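Gripper stalls on soft items: finding and clearing a false grasp fault

Applies to two-arm table cells running Ondia controller software with Skelik two-finger grippers. Allow 10 minutes for the checks and longer if a cable has to be replaced.

Symptom

The arm descends over a soft item, closes, reports a grasp and lifts with nothing in the fingers. On the next attempt the controller logs fault 796 (finger position outside tolerance) and holds the arm in place. The other arm keeps running. That is the hazard: a held arm looks safe to reach past, and its neighbour has no idea your hand is there.

Before you start

Press the emergency stop, not the software pause. Pause holds the motors under power, and a held gripper can finish its close command when the fault is cleared. Luuk Verbruggen had a finger pinched this way in September, and the pause button has been labelled ever since. 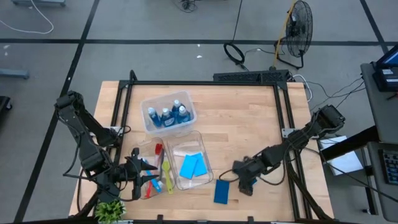 Fault 796 has two usual causes, a stale zero on the finger encoder or a strained gripper cable. Start with the zero. Soft items show the fault first, as they give so little resistance that the controller relies almost entirely on finger position. A dark blue sponge lying flat on the wood, with the right gripper lowered beside it, is a good test piece, whereas a rigid utensil can mask an error of several millimetres. Leave the utensils in their container until the sponge test passes.

Step 1. Check the zero

With the stop released and both arms in manual mode, raise the faulty arm clear of the table. Open the fingers fully and read the position value. It should be 100. If it is more than 5 off, run the zero routine from the gripper menu and read it again.

Step 2. Check the cable

Press the stop again. Follow the gripper cable from the wrist back to the base, feeling for flat spots and stiff sections. Pay attention to the elbow, where a tie done up too tightly will pinch the cable at full reach. A damaged conductor may read correctly with the arm folded and drop out when it is extended, so a good value in Step 1 does not clear the cable.

Step 3. Repeat at full reach

Release the stop. In manual mode, extend the arm toward the middle of the table at low speed, fingers open, and watch the value. Any jump means the cable is finished. Replace it — do not re-tape it.
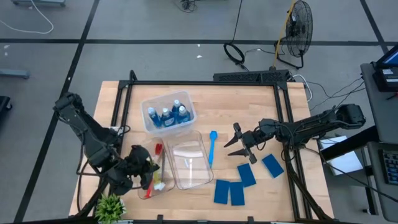

Right arm extended toward the middle of the table, fingers open beside the blue spatula.

Step 4. Return to service

Clear the fault from the controller, not from the task screen. The task screen only hides it. Run 10 grasps on a sponge at low speed with both arms enabled and all hands outside the frame. If 796 comes back, take the cell out of service and send the log to Evelien Stevens at Gremora.

Note the old and new zero values in the cell log. A zero that keeps drifting points to a loose finger coupling, covered on a separate page.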